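Subject: Re: [facilities-l] Mesh chairs, second floor: lumbar pad height
From: Gayan Seneviratne
To: facilities-l

On the Aneldale thread, Chu wrote:

> We have the same mesh-back chairs at Brerell and get the same
> complaint: the lumbar pad presses too low, people stuff a sweater
> behind them, and then the headrest is in the wrong place as well.
> Is there a setting we are missing, or do we order the taller
> backrest? Also, what are you using on the floor? Ours is wood
> and the casters are marking it.

No need for the taller backrest yet. On our units the pad slides on the back frame and most of them were left at the bottom stop when they were assembled. The total on the asset list for Jeltthorpe is 170 chairs. I have been through 13 so far and only one needed a part.

Procedure as I do it, per chair. Allow 5 minutes.

1. Seat height first. Feet flat, thighs level. Every other adjustment moves if this one changes later.

2. Lumbar pad. Grip both lobes from behind and push up evenly. If you push one side only, it racks and jams. The notch between the lobes goes over the spine, with the pad in the small of the back, just above the belt. On a tall user that is well above the lower third of the mesh. The black chair by the window has its pad at lower-middle, with the headrest up on its curved bracket:
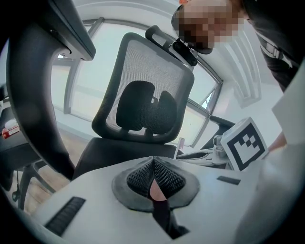 3. Headrest. Do this after the lumbar pad. Set the height so the pad meets the base of the skull, then the tilt. If it pushes the head forward in normal typing posture, tilt it back until it clears.

4. Armrests. Level with the desk surface or slightly under. If they hit the desk edge, drop them. Do not raise the seat to compensate.

5. Mesh. Press the middle of the backrest with a flat hand. It should spring back with no creak at the frame corners. A creak usually means a loose screw at the lower bracket. Snug it by hand, no power driver.

On the floor question: check what is on the stem before buying mats. Hard nylon casters are meant for carpet and will mark wood. Soft-tread ones pull straight into the same socket on our model, but measure your stem first, as there were two sizes in the older batch. Clean hair and grit out of the wheels while the chair is upside down. Grit does more damage than the nylon.

The quote I had for replacing the whole second floor was 3,357 before delivery, and that covered backrests only. I have parked it until the remaining chairs are checked.

If a pad will not move at all, send me the label from under the seat and I will look up the part.

Gayan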